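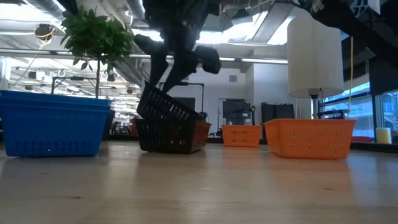

Basket station, Delano bench. Black basket in the gripper, second dark basket on the table.

Station log, Trasau cell, December 2021

The bench was taken over from the morning shift with the arm parked and the stop button pressed in. The release was signed for and the arm was brought to its home position at reduced speed. The controller showed 1797 cycles since the last full service. The limit set by the Jirnness maintenance plan is 1000, so the service is overdue, and this has been entered in the open items list for the second time.

Finger bolts were checked with the small torque key. Three held. The fourth, on the outer finger, moved by a quarter turn before the key clicked. It was backed out, cleaned, given a drop of thread lock and tightened again. The pads were wiped with alcohol. One pad shows wear along its lower edge and should be replaced at the next service. No spare was found in the drawer marked for spares; an order has been placed with Mbwambo under the usual account.

The stacking program was then run with the black baskets only. Approach height was left as found. The speed of the final descent was lowered by 10 percent after the first few cycles, as the rim of the upper basket was touching the lower one early and the force reading rose too soon. With the lower speed the reading stayed inside its band. The old value is written on the inside cover of this book and is not to be erased.
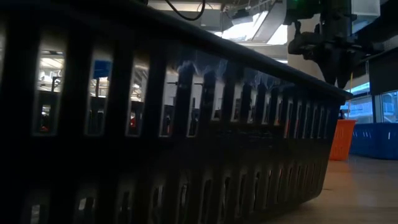
Rim height check on the dark basket, fingers just above the far end.

The rim height stored for the dark basket was found to differ from the measured height by two millimeters. The stored value was corrected and the file saved under a new number, 787. The blue and orange baskets have not been measured again and still use the earlier file. Staff are asked not to load the new file for those colors until this has been done.

Cables along the wrist were inspected by hand through the full range of joint six. No chafing was felt. One tie near the mounting block had become brittle and was replaced.

The arm was parked at the end of the shift, air off, stop button in. Outstanding: full service, one finger pad, rim heights for blue and orange, and a new label for the spares drawer. The service is requested for the first half of January.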